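4. Januar 2021

**Tauschregal in Narkholm: Neue Schalen, neuer Tisch und ein bisschen Chaos**

Das neue Jahr ist gerade erst angelaufen und ich habe schon wieder Geschirr im Kopf! Wer meine Meldungen kennt, weiß ja, dass ich an keinem Schüsselstapel vorbeikomme. Diesmal geht es um den Geschirrbestand in Narkholm, der über die Feiertage komplett durchsortiert wurde: 317 Teile sind erfasst, 72 davon suchen ab sofort ein neues Zuhause. Shufen Wei hat die Liste geschrieben (mit der Hand, sehr ordentlich) und mir gleich eine Kopie in die Tasche gesteckt.

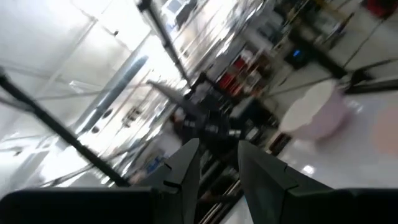 Die Ausgabe beginnt noch im Januar, der genaue Termin hängt bald am Eingang. Mitnehmen darf jeder bis zu 12 Teile, und wer selbst etwas bringt, bekommt pro Stück eins obendrauf. Teller gibt es reichlich, Tassen sowieso, nur bei den großen Servierplatten wird es eng – da sind gerade mal zwei übrig, und auf eine davon habe ich, nun ja, selbst ein Auge geworfen.

Am meisten gefragt sind jedes Jahr die Schalen. Yuxi Li erzählte mir, dass im letzten Januar alle nach Müslischalen gefragt haben und die Suppenteller stehen geblieben sind. »Die Leute wollen etwas, das man auf dem Sofa in der Hand halten kann«, meinte sie, und da erkenne ich mich sofort wieder.

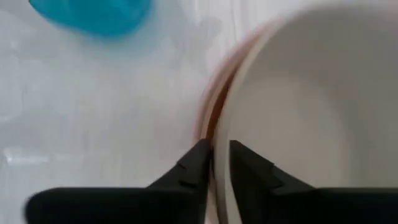 Beim Aussuchen rate ich zu Geduld, vor allem wenn man wie ich morgens Haferbrei isst und die Schale danach stundenlang stehen lässt. Innen mag ich es am liebsten schlicht. So ein glattes, helles Inneres ohne Muster, dazu außen ein bräunlicher Ton, das passt zu allem, was bei mir schon im Schrank steht. Maximiliano Carrasco sieht das völlig anders und hätte gern alles so bunt wie möglich, und zum Glück ist für uns beide genug da! Die knalligen Sachen stehen bei der Ausgabe ganz vorn, die ruhigeren Töne kommen dahinter.

Noch etwas Praktisches: Bitte Zeitungspapier und einen stabilen Korb mitbringen, Kartons sind knapp. Angenommen wird nur sauberes Geschirr ohne Sprünge. Fragen beantwortet Xiaoqing Du, die auch weiß, was aus dem Koivisto-Nachlass noch dazukommt (da soll eine Teekanne dabei sein, ich werde berichten).
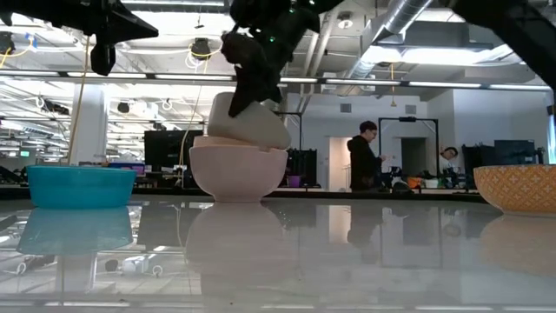 *Türkis, Rosa und gemustertes Orange: drei Schalen auf der glänzend weißen Tischplatte.*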